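Foltine put the new record out in January and I've been avoiding saying anything, as everyone I like seems to love it. I've now played it enough times to be annoying. Short thread, 5/24/24.

First, the press sheet. "Recorded live in a room in Adell." Fine. Then you get to track two and there are four guitars on it. There are two guitarists in this band. Who was in that room?

I saw them do these songs in Adell before the album was finished. Cap on the door was 341, sign by the bar said so. The label's post the next morning said sold out. The bar staff told me 309 paid. That's a good night for a band this size! Just say 309.

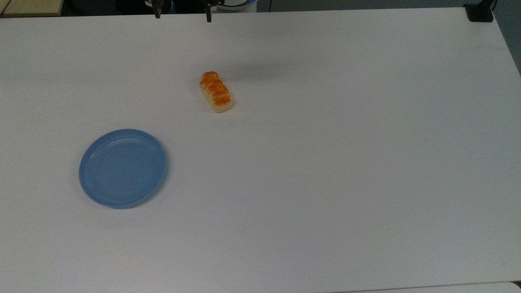

Light-blue plate, white table.

Back to the songs. "Restrepo" is the single and it's the weakest thing here. The chorus shows up three times in the first minute and a half and I didn't need it the second time. The bridge is good, then they fade it out. A punk band, fading out.

"Dullex" is the one people should be posting. Fast, ugly, bass way up front, singer slightly behind the beat the whole way through. It's also the only track where I believe the live in a room business.

Side B I'm less sure of. Two slow ones in a row, both in the same key, both with the whispered verse and the big shouty end. The 7-inch version of the second one was 103 seconds long and had everything it needed. The album version adds an intro, an outro and some strings – why?
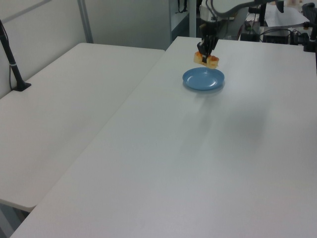

The production is my real problem. Every drum hit is the same size, every vocal sits dead center, and nothing is allowed to bleed into anything else. The guitars on the first EP fell all over each other and I miss that. Here each part gets handled like that little block of orange and cream food in the black gripper, pinched in the middle and held up over the plate. I want somebody to drop one.

People keep telling me it's a grower. I've heard that about a lot of records I no longer own.

To be fair to them, the lyrics are better. Fewer songs about being in a van. The verse on "Dullex" about the landlord's dog is the best thing they've written and I'd put it up against anything on the EP.

They're back in Adell this summer and yes, I bought a ticket. If "Restrepo" fades out on stage I'm going home.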